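3.2 Deposição de sulfato e calibração dos filtros

A série de deposição ácida foi obtida em duas estações de fundo rural, Dundton e Estthorpe, separadas por 31 km e expostas ao mesmo regime de ventos dominantes. Em cada estação instalaram-se coletores de deposição úmida com abertura automática e, a 3 m do solo, uma linha de filtros para a fração particulada. As amostras de precipitação foram recolhidas a cada 8 dias, filtradas e conservadas ao abrigo da luz até a análise por cromatografia iônica. Os brancos de campo seguiram o mesmo percurso das amostras, incluindo transporte e armazenamento. 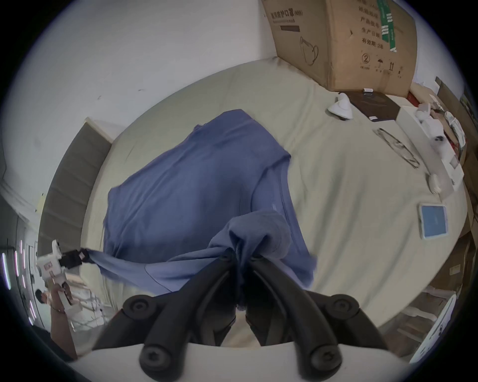
A correção do sulfato de origem marinha foi feita a partir da razão sulfato/sódio da água do mar, admitindo-se que todo o sódio medido provém do aerossol marinho. Essa hipótese é razoável em Estthorpe, mas pode superestimar a correção em Dundton, onde a ressuspensão de solo contribui com uma fração não desprezível de sódio. Por esse motivo, o sulfato não marinho é apresentado com e sem o ajuste crustal, conforme o procedimento de Okafor. As diferenças entre as duas versões concentram-se nos meses secos e não alteram o sinal da tendência.

O volume final reuniu 3.000 amostras válidas. Foram excluídas aquelas cujo balanço iônico excedia o limite de aceitação, assim como as coletas com indício de contaminação orgânica — em geral associadas a níveis anômalos de potássio e amônio. As lacunas daí resultantes não foram interpoladas. As médias mensais foram ponderadas pelo volume de precipitação, e os meses com cobertura insuficiente ficaram fora do ajuste.

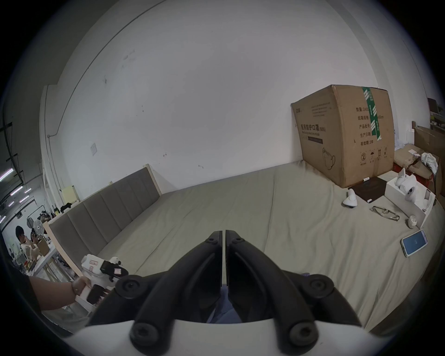
Figura 3. Estação de trabalho.

A tendência foi estimada pelo método de Sen, com teste de Mann-Kendall sazonal para a significância. Em ambas as estações o sulfato não marinho decresce ao longo do período, com declive mais acentuado em Dundton. O nitrato não acompanha essa redução: a série permanece estável em Estthorpe e apresenta apenas um mínimo pouco pronunciado em fevereiro. O modelo de transporte Ustel reproduz o decréscimo do sulfato, embora com atraso de até 3 meses nos episódios de inverno, o que atribuímos à resolução grosseira do inventário de emissões. A acidez livre, calculada a partir do pH, é discutida separadamente na seção 3.3.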